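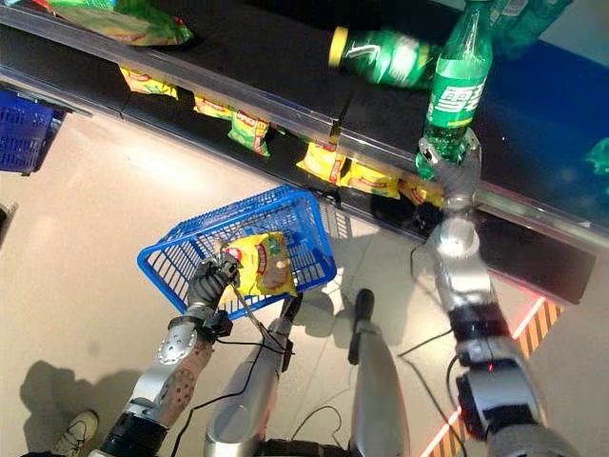 A yellow bag of snack chips in a blue basket, with a green soda bottle at the shelf.

Mendton Corner Store Produce Pilot
Progress report to the Hiler Fund, second period
Prepared by Vesela Nikolaidis, program lead

Summary

The grant pays for fresh fruit and vegetables to be stocked and discounted in small stores on the east side of Mendton, where the nearest full grocery is a long bus ride away. The theory in our application was that if produce is close by and cheap, people will buy it in place of snacks. Halfway through, I can report that the produce is close by and cheap. I am less sure about the rest of the sentence.

Spending is on track. Sales are up on the first period. Whether anybody is eating differently is a question our data can't answer, and I would ask the Fund to be careful with any number below that seems to say otherwise.

What was done

We signed 21 stores against a target of 20-plus, so that box is checked. Two of them have since stopped ordering. One owner said the cooler took the space where his ice cream freezer had been and he wanted it back. The other has not returned calls.

Deliveries moved from Tuesday to Saturday in March, after several owners told us that greens arriving early in the week were limp by the time people had been paid. This was a good change and should have been made sooner. Spoilage dropped in most stores, though the logs are filled in by hand and some weeks are plainly copied from the week before, including the spelling mistakes.

We printed 800 discount vouchers and gave them out through the clinic, two churches and the library. So far 100 have come back. Our application described vouchers as "a proven driver of demand." I wrote that line and would not write it again. Several people told us they had put the voucher in a drawer. Others said the cashier didn't know what it was, and on checking we found that evening staff in at least four stores had never been shown one.

What the sales numbers do and don't say

Bananas, onions and potatoes account for most of what is sold. All three were already on the shelf in most of these stores before we came along. Some of what we are counting as new sales is surely the old sales with our label on the crate. The application did not budget for a baseline count, and it is too late to take one.

Owners report that chips and soda are selling as well as ever. That isn't surprising. A person who stops in for onions may well pick up a bag of chips too, and our reporting form has no line for it.

Ona Eglītis, our evaluator, has looked at the receipts from the Lui Street store, which is the only one with a register that sorts by item. She found more baskets with produce in them than last fall, but no change in what else was in the basket. She warns against making much of one store, and I agree, but it is the best evidence we have and it does not flatter us.

The Jarnuvport comparison

The Fund asked why our results look weaker than those reported from Jarnuvport. I have read their report twice. Their stores are larger, their owners were paid a monthly fee to take part, and their headline figure comes from a survey in which shoppers were asked whether they were eating more vegetables. People tend to say yes to that. I would rather we not run the same survey just to get the same answer.

Problems still open

The cooler at the Lui Street store has been repaired and is failing again. The supplier blames the wiring - the owner blames the supplier.

Evening staff training has been held in nine stores. The rest are waiting on owners to pick a time.

The recipe cards are not being taken. I suggest we stop printing them and move the money to cooler repairs.

Next period

We plan to drop the voucher and put the discount straight on the shelf price, get item-level receipts from two more stores, and leave the store count where it is. The application called for expansion in the second half. I don't recommend it until we can say what the first half did. If the Fund still wants more stores, we can sign them, but please let us know before the summer orders go in.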